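Out and about: a day at the Vundness laundry

Posted 06/02/2019 in Visits

So I finally got my trip to Vundness! Regular readers will know I've been pestering them since last April, when I wrote that grumpy piece about the folding machine I saw at a trade fair (the one that took so long over a T-shirt that I went off for a sandwich and came back to find it on the second sleeve). Somebody at Vundness read it, wrote to say I ought to come and see what a proper laundry does before I made my mind up about machines and washing, and after a lot of back and forth about dates I was on an early train with a notebook and the wrong coat.

Vundness does linen for hotels, a few care homes and one very fussy restaurant. It sits behind a tyre place on the edge of town and you smell it before you see it, a nice smell, warm cotton and a bit of starch. There are 185 people on the books across the shifts. I was met at the door by Ingeborg Pichler, the floor manager, who has worked in laundries since she left school and walks faster than anyone I have ever tried to take notes behind.

We started with the big stuff. The tunnel washer is a long steel tube that takes dirty sheets in one end and sends them out of the other pressed into a sort of damp cake, and there isn't a person anywhere near it apart from the chap who watches the screen. Then the dryers, then the ironer line, which is a Ramalho and which I could have stood and watched all afternoon. Two people clip the corners of a sheet to a rail, the rail whisks it away, and it comes out the far side flat, hot and folded. On a good day it gets through 900 sheets an hour. I asked who folds them by hand if it breaks down and Ingeborg just laughed and said they fix it very quickly.

At this point I was ready to go home and write that the robots had won. Sheets are easy, though, as she kept telling me. A sheet is a big flat rectangle and the next one is the same big flat rectangle. Come and see the rest, she said, and off we went again, me trotting.

The rest is the clean side, where things get sorted, stacked, packed and sent to the right lorry. It's quieter there, with a smooth pale floor that shows every scrap of plastic, and shelves piled with linen done up in white plastic, and towels, so many white towels. And it's nearly all done by people with their hands.

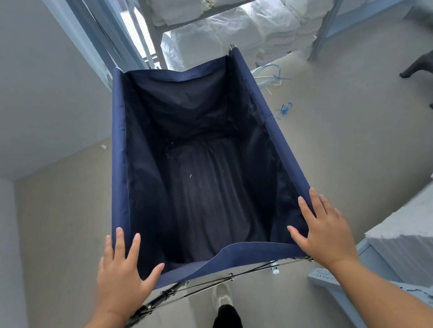

I had asked to see the jobs that they'd most like a machine to take off them, thinking it would be something heavy or horrible. Ingeborg's list was much duller than that, and I mean it as a compliment. Moving carts about. Looking in carts to check nothing has been left in the bottom. Getting strapping off bundles and then getting the strapping off the floor. Finding the one pillowcase that has got inside a duvet cover. Jobs that take a few seconds each and that you do all day long without once thinking about them.

Take the carts. They tried a self-driving tug the winter before last, from a firm called Zavow, and she was quite fair about it. In the long corridor it was lovely. It followed its route, it stopped for people, it played a little tune at the corners (which everyone hated by the second morning and which they found out how to turn off by the third). It could pull 400 kilos without complaining. But it wanted the carts to be left just so, all square and facing the right way, and the soft bags on folding frames were hopeless, they sag and lean and never stand twice in the same spot. So someone had to go round tidying the carts up for the tug, and that someone might as well have pushed them. The tug went back to Zavow at the end of the trial and they still speak well of it.

I had a go at pushing one myself. It's an odd thing to learn at my age, but there's a knack! You don't shove, you lean, and you steer from the rim with your fingers spread, and if the bag is empty the whole thing skitters about like a supermarket trolley with a grudge. By my third lap I could get through a doorway without clipping it. A girl packing bath mats gave me a round of applause.

The other thing I hadn't thought about is that cloth is such awkward stuff for a machine to understand. I'd read this plenty of times and nodded, but it's different when you're standing there. A dark bag with a dark inside, all folds and shadows — where is the bottom? Is that a crease or a flannel? You put your hand in and know straight away. Ingeborg said they had a camera system on trial over one of the sorting tables, made by Vovness, and it was very good at telling a bath towel from a hand towel as long as they were laid out flat and didn't overlap. In a heap it got confused. They are always in a heap, bless them. 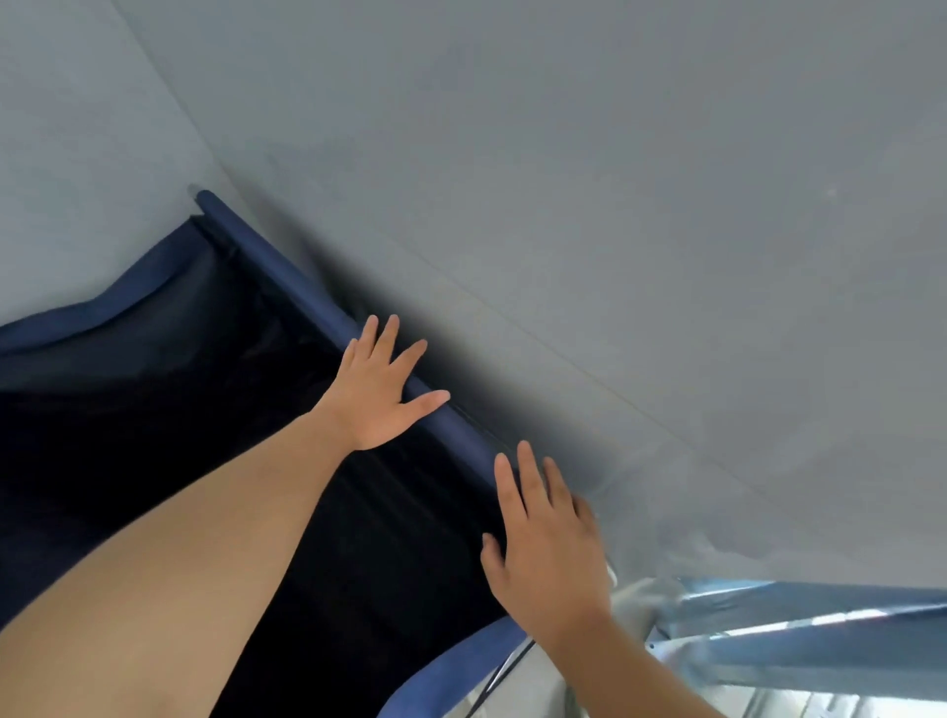

Vol. 7, No. 3

I should say something about the Vovness camera now, as I promised their man I'd be fair to it. It has improved a lot since they put it in. It now counts finished stacks on the way out of the door, and in the week before my visit it had counted 724 of them and been wrong on only two, both of which turned out to be a stack someone had put a jacket on. For counting, they're going to keep it. For sorting they've given it back to the people on the table, who were faster anyway and can do it while talking about last night's telly.

We had tea in the canteen (very good flapjack, I had two) and I asked a few of the packers whether they worried about being replaced. The answers were all over the place. One woman said she'd hand over the towel folding tomorrow, her wrists would thank her, and could the robot please do her own ironing at home while it was at it. A younger lad thought the whole clean side would be automatic in ten years and was doing an evening course so that he'd be the one mending the machines. An older man, who had been there when the tunnel washer went in, said people had been telling him ten years since before the lad was born, and went back to his crossword.

And at home? That's the question I get in the letters, so I put it to Ingeborg on the way back to the gate. Will any of us have a thing in the utility room that does the washing from basket to cupboard? She thought about it properly, which I liked. Her view is that the washing and the drying were solved long ago and we've all stopped noticing. It's the bits in between. Picking up, shaking out, turning a sock the right way round, seeing that something has got stuck and giving it a push with the flat of your hand. Her laundry has good machines and engineers on site and a tidy floor, and they still need hands for all of that. My landing has a cat on it.

I think I agree with her, though I came away more hopeful than I went. The ironer line really is a marvel, and it only exists because somebody picked one narrow job and got it dead right. I'd buy a machine that only paired socks. I'd buy one that only did fitted sheets, come to that, and I'd pay silly money for it.

If you fancy going yourself, Vundness do take small groups, and you need to write to them a good while ahead. Wear flat shoes and leave the big coat in the car, it's very warm by the dryers. The bus from the station stops right outside the tyre place but only once an hour, so look up the return before you set off. I didn't, and got rather well acquainted with the bus shelter.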